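Course team meeting — intro networking, evening group
Minutes, 30th October
Present: Liviu Avram (chair), lab lead, both tutors, web person, student rep. Student rep left before item 6.
Apologies: the second marker.

1. Last minutes
Agreed. One fix — the old item 4 said "switch lab", should be "subnet lab". Corrected in the shared copy.

2. Sign-ups and drop-off
147 signed up this term. Most of the losses come at week three, same as last year, when we go from layers to addressing. Tutor A thinks the jump is too big. Tutor B thinks the week two quiz scares people off before they even get there. Both probably right.
Student rep: people who missed the first live session didn't know the recordings were up. Link was on the course page but under "extras". Nobody looks under extras.
Liviu to move recordings to the top of the page. Web person says it's a five minute job, will do it tonight.
Tutor B asked if we can see who has watched what. Only whether they opened the page, not how far they got. Left it there.

3. Subnet lab
Long discussion. The worksheet asks for 16 subnets by hand before anyone gets to use a calculator. Rep says it took her most of an evening and she made the same slip all the way down. Lab lead wants to keep some hand work so people see the binary. Agreed to cut it to four by hand, then let them check the rest with the tool.
Answer sheet still has the wrong broadcast address on page two. It was wrong last year too. Lab lead to fix and re-upload, old version to be deleted this time and not just renamed.
Also — the worksheet uses slash notation before the lecture that explains it. Swap the order or add a half page intro. Tutor A will write the half page.

4. Simulator
We're on Prothero until the end of term. Complaints: slow to load, loses the cable layout if you close the tab. Lab lead tried Zullico over the weekend. Loads quicker, saves properly, but the packet view is hard to read and there is no way to pause it mid-transfer. For the ARP lesson we need the pause.
Tutor B suggested running both. Not popular. Two sets of instructions, two sets of logins.
Decision: stay on Prothero this term. Lab lead to build the ARP exercise in Zullico anyway and show it at the next meeting. Then we decide for spring.
Someone has to tell students to save before closing. Put it in bold at the top of every lab sheet.

5. Practice rack
The rack PC is back up. Old router in slot two still drops its config on restart, so don't use it for the routing lab until it's been looked at. Tutor A thinks battery, lab lead thinks somebody left the boot setting on ignore config. Lab lead to check the setting first.
Patch cables — a lot of the short ones have broken clips. Quote from Morninus is 400 for a mixed box plus two crimp tools. Liviu says the budget will take it but wants to know if we need both crimp tools. Lab lead says yes, one is always with whoever is doing the cabling session. Approved.
Crimping session itself went fine. Nearly 10 people stayed late to finish, which we had not planned for and the room had to be locked up by Tutor B. Book an extra half hour next time.

6. Lecture videos
Transport layer lectures re-recorded. The TCP handshake one is now split in two, shorter, and the new diagram has the sequence numbers on it. Sound is low on the second part. Web person can raise it without a new recording.
UDP lecture still says "unreliable" about nine times with no explaination of why anyone would want it. Tutor A to add a bit on voice calls and games.
DNS lecture not started. Tutor B has an outline — wants to follow a single lookup from laptop to root server and back, with the cache added at the end. Everyone fine with that. Slides to Liviu first.
Transcripts are done up to the network layer. After that they're the automatic ones and they're bad. "Subnet mask" comes out as "some net mask" all the way through. Web person will do a find and replace then somebody needs to read them. Not assigned, come back to this.

7. Final project
Last year's brief was to design a small office network. Too open, marking took forever. Proposal from Liviu: give everyone the same floor plan and same list of devices, they do addressing plan, diagram and a one page write-up. Anyone who wants to can add a guest wifi section.
Tutor B worried about copying if everyone has the same plan. Agreed that each student gets their own address range, so at least the numbers differ.
Troduvon have offered to look at a few of the best ones and give comments. No prize or anything. Liviu to reply and say yes please.
Draft brief out to the team before December, due date to be set once we know the exam room.

8. Any other business
Forum has two threads for the same question about default gateways. Merge them.
Web person asked again for everybody to resize pictures before uploading to the page. Please do.
Tutor A can't make the next one, will send notes on the half page and the UDP bit.

Actions
Liviu — recordings link, Morninus order, reply to Troduvon, draft brief
Lab lead — worksheet cut, answer sheet, router setting, ARP exercise
Tutor A — slash notation half page, UDP addition
Tutor B — DNS slides, book the extra half hour
Web person — sound on handshake part two, transcript find and replace, merge threads
Not assigned — reading the transcripts

Next meeting: same room, date to folow by email.
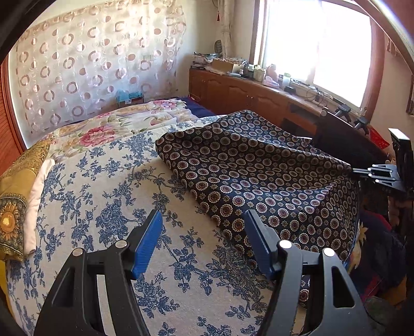 Blue floral bedspread, folded navy cloth on top.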